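Grorker puts body shop estimates on one page, and my bumper went first
18 Jul 2017

I've been grumbling about repair estimates on this site for years, so when the folks at Grorker told me they were switching on their new online estimate service for Visville I figured I'd better try it before I wrote a word. Conveniently (if you can call it that) I backed into a light pole in April and never got around to dealing with it. The rear bumper has a crease, the paint is scuffed down to gray, and the left tail light bracket is hanging on out of stubbornness.

So, the news first. As of this week, 19 body shops in and near Visville are taking estimate requests through Grorker. You fill out one form, add your pictures of the damage, and every shop you pick gets the same information. They send back a written estimate on the same page layout, with parts, paint, labor hours and shop supplies each on their own line. It's free for drivers. The shops pay a monthly fee, and Grorker wouldn't tell me how much, though I did ask twice.

The same layout is the part I care about. If you've ever tried to compare one shop's handwritten sheet with another shop's three-page printout, you know what I mean! One includes blending the paint into the next panel, the other doesn't mention it, and you're left guessing whether the cheaper one is cheaper or just shorter.

I sent my bumper to four shops. Three answered within a day and the fourth took until the following afternoon, which I'll forgive because they also wrote the nicest note. The lowest estimate left out the bracket completely. The highest came to almost 400 dollars more than that one, and when I put the two side by side I could see right where the money went – a new bracket, an extra coat of clear, and more labor for taking the old bumper off in one piece. I'd never have caught the bracket on my own.

Kenta Higuchi, who runs the Visville office for Grorker, walked me through the shop side. He told me they tried the form out in Eltov first and had 2,875 requests come through before they felt okay about moving on to a second town. "The first version asked for way too much," he said. "People would get to the page about paint codes and just leave." The paint code is optional now, thank goodness. I had to go look up where mine was even printed (driver's door frame, for anybody with the same question).

A few gripes. The form has 51 boxes if you open every section, and on my phone the drop-down for trim level kept closing on me. You can't save a half-finished request yet. And there's no box for old damage, so if you've got a ding you don't want fixed, say so in the comments or somebody is going to price it. Two of my four did exactly that with a scratch on my rear door that I've made my peace with.

Something else to keep in mind is that these are estimates and the shops are careful to say so. All four of mine had a line saying the price could change once the bumper is off and they can see what's behind it. Kenta said a shop that goes over has to send you a revised page and get your okay before it does the extra work. I like that rule a lot, and I'll let you know if it holds up when my car goes in. 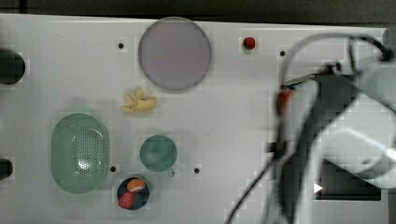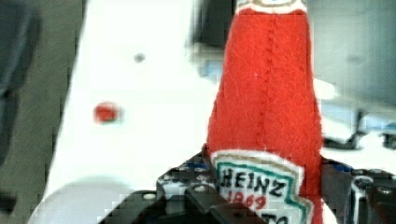
Photos: Matar

Shops in Eltov stay on the service, so if you live between the two towns you can send your request to both. Drivers with a claim open can attach the insurer's claim number, but Grorker doesn't talk to the insurance company for you – you still forward the estimate yourself. Motorcycles and RVs aren't covered for now. Kenta said RVs are being looked at and didn't want to give me a month.

I'm going with the second-highest of my four, mostly for the bracket and a little bit for the nice note. If you've used the form already, in Visville or over in Eltov, send me your before and after numbers. I'd love to know how close the final bill came to the page.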